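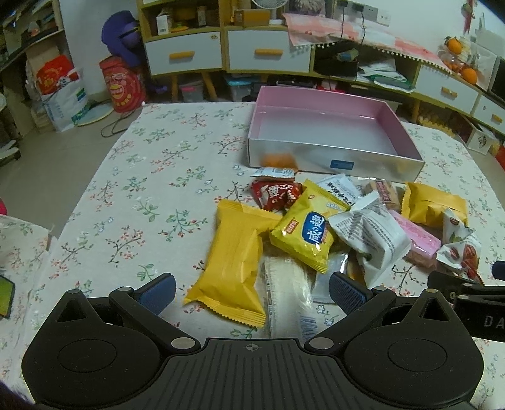
the floral cloth, on the big table

Filed under: Home & Kitchen > Table Linens > Care and Stains

tinca_l
Ok quick one. Got this cloth from my aunt, off white with the branches and coral blossoms and the little blue flowers. Turmeric on the far end, you can't see it from there. Dinner for 19 people in December and its the only one I own that covers the table. Cold wash did nothing. Help

NiltonLlanos
Sun. Wet it, lay it outside, leave it till evening. Turmeric fades in light. Did this with a shirt last summer, gone in two days.

sirko_ivan
Sun on a printed cloth? No. You'll lose the blue before you lose the yellow. Dish soap, lukewarm water, dab from the back, rinse, repeat. Boring but safe

NiltonLlanos
It's a tablecloth, it sits next to a window its whole life. One afternoon wont kill it

sirko_ivan
mine went pale in a stripe after one weekend on the line. so yes it can

kanini.m
What's the fabric? Matters a lot. If it's cotton you have options, if it's a poly blend the oil hangs on forever and you need soap first whatever you do after

tinca_l
No label. Aunt says Lungu, the shop on the corner that closed, so could be anything. Feels like cotton? Wrinkles like crazy

kanini.m
Cotton then, prob. Soap, then oxygen powder in a bucket, try a bit of the hem first. NOT chlorine. Chlorine turned my turmeric spot red. Bright red

E. Caputo
Or put a serving dish on it and eat. Paid 395 for a Rikent cloth once and spent every dinner watching people's forks. Never again - bought a cheap one and relaxed.

sirko_ivan
395 for a tablecloth??

E. Caputo
Linen. Wedding money. Dont start

tinca_l
Soap twice, then the powder, four hours. Hem was fine so I did the whole end. Stain's a pale lemon now, used to be mustard. Flowers look the same to me

NiltonLlanos
now put it in the sun

kanini.m
Keep it out of the dryer until it's all gone, heat sets it. Second soak tomorrow, fresh powder

tinca_l
Doing the second soak. If theres still yellow after that the rice goes on top of it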